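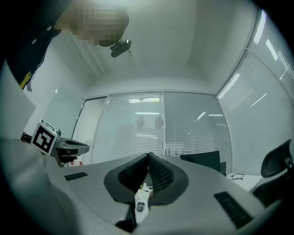 Two black finger pads on a light gray housing.

I moved the backups off the old server in March and kept notes, mostly so I don't repeat the parts that went wrong. The old setup was a nightly copy job that wrote to a single drive. It had no versions. If a file was damaged at noon, the damaged file replaced the good one that night, and the log reported success.

The replacement uses Clilamix, which stores data in chunks and keeps a snapshot per run. A chunk that already exists in the store is not written again, so a nightly snapshot of a mostly static folder costs very little space. The first run took 87 minutes. Later runs finish in 6, and most of that is spent reading the file list.

Two settings mattered. The first is the chunk size. The default suits large media files. My folders hold a lot of small text files and mail, and the smaller setting gave better reuse at the cost of a larger index. The second is the exclude list. I had left browser caches and build output in the first run, and both change constantly. Removing them cut the nightly growth more than any other change.

Ulla Kuusisto wrote to me after my last post to point out that I was testing restores on the same machine that made the backup. She is right. A restore that finds its key in the local config folder proves only that the local config folder still exists. I now restore to a spare laptop with a clean install, typing the passphrase from the paper copy. The first attempt failed. The paper copy had a capital O where the passphrase has a zero.
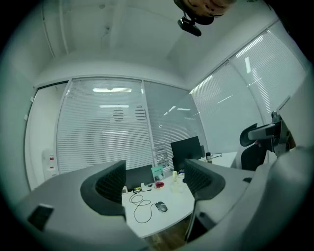 After correcting the paper copy I restored a test set of 2245 files and compared checksums against the source. All matched. File times also matched, except on symbolic links, where the restore wrote the current time. I don't rely on link times, so I left it alone.

For the off-site copy I looked at Cinon and Jonton. Cinon charges for each request, and a chunked store makes a lot of requests. Jonton charges for space only, with a minimum of 1000 GB, far more than I need. I went with Jonton anyway. The bill is the same every month and I can stop thinking about it.

Still open: pruning. The current rule keeps daily snapshots for a month and monthly ones for a year. Karlijn Van Beek runs hers with no pruning at all and says the store has barely grown. I may try that on the Entwistle archive first, as almost nothing in it changes. The prune job stays off until I've read the locking section of the manual again.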